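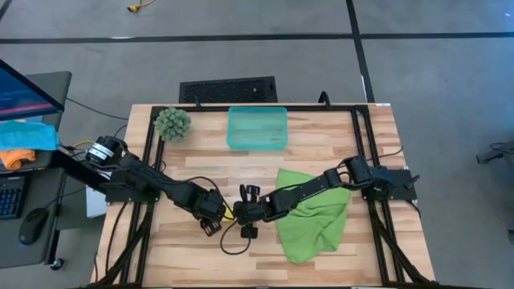

Frequently Asked Questions: Floscombe Supporters' Membership

What does membership include?

Membership of the Floscombe Supporters' Club runs from July to the end of the following June. It includes priority booking for home league matches, a numbered membership card and the club newsletter. Cards are collected in person from the Esquivel Stand office, where a member of staff will check your details at the desk. Please have your confirmation letter out and laid flat on a table, such as one with a light wooden top and a plainly visible grain, if you are sending a photograph of it by email instead. Letters photographed on a patterned cloth are often hard to read and may be returned.

How much does membership cost?

Adult membership is $79 per season. Members under 16 pay nothing when they join with an adult at the same address.

How are away tickets allocated?

The usual allocation for away matches is 200 tickets. The first 100 are offered to members who attended at least seven away matches in the previous season. The remainder go on sale to all members at 10 a.m. on the Monday before the match — online only.

Can I transfer my ticket to another person?

Home tickets may be transferred to another member up to noon on the day of the match. Away tickets may not be transferred. If you cannot travel, return the ticket to the office and it will be offered to the next member on the list.

Do you arrange travel?

Yes. Coaches to away matches are operated by Nollico and leave from the north parking lot. Departure times are posted with the ticket details. Alcohol may not be carried on board. For the preseason match at Jovholm, members must make their own travel arrangements.

What happens if a match is postponed?

Tickets remain valid for the new date. Refunds are available on request until the day before the rearranged match.

Whom should I contact?

Membership and cards: Yareli Mendoza, Membership Secretary. Away travel and accessible seating: Akihiko Higuchi, Supporter Liaison Officer. Both can be reached through the Esquivel Stand office during opening hours.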